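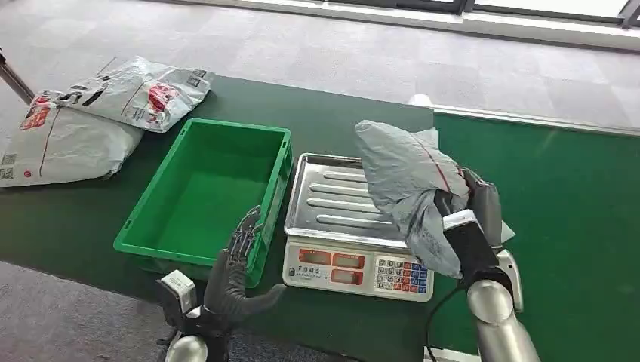
Weighing parcels at the green table, Gastberg open day

About Gastberg

We're a small shop that teaches robots to do dull packing-room jobs. Pick up a mailer bag, put it on a scale, put it in a crate. Then the next one. Started with one bench, now 11 people and not enough chairs.

Open day was 2026-03-23. Around 200 visitors, more than we had badges for — sorry to everyone who got a sticky note. Doors opened late too, our fault.

Most people went straight to the weighing station. Fair enough, it's the one you can stand close to. Soft bags are harder than boxes. They fold, they slump, and a bag hanging off the side of the pan can throw the reading. So we spend alot of our week on where the hand should be when it lets go. 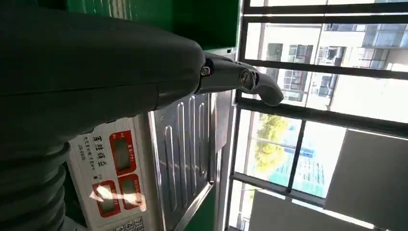

Same goes for getting the hand clear again afterward. Slow is fine. Bumping the scale isn't. Akyol, our planning software, handles that part and we're still tuning it.

Other stuff on the day: a Q&A that ran long, a school group from Cakholm with very good questions, coffee gone by noon.

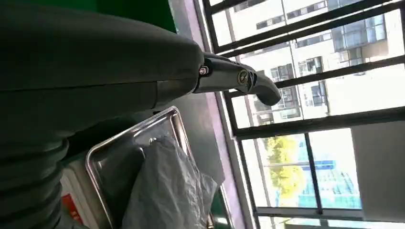
Robot gripper above a gray plastic bag on the steel tray

A note from Hyun-seo Bae
Founder and Demo Lead

I wrote most of this page between tours so go easy on me. If you asked about trial runs — Joon-young Tak is working thru the list, 4 slots left before summer. Next open day is in December. Groups welcome, just email first and tell us how many your bringing.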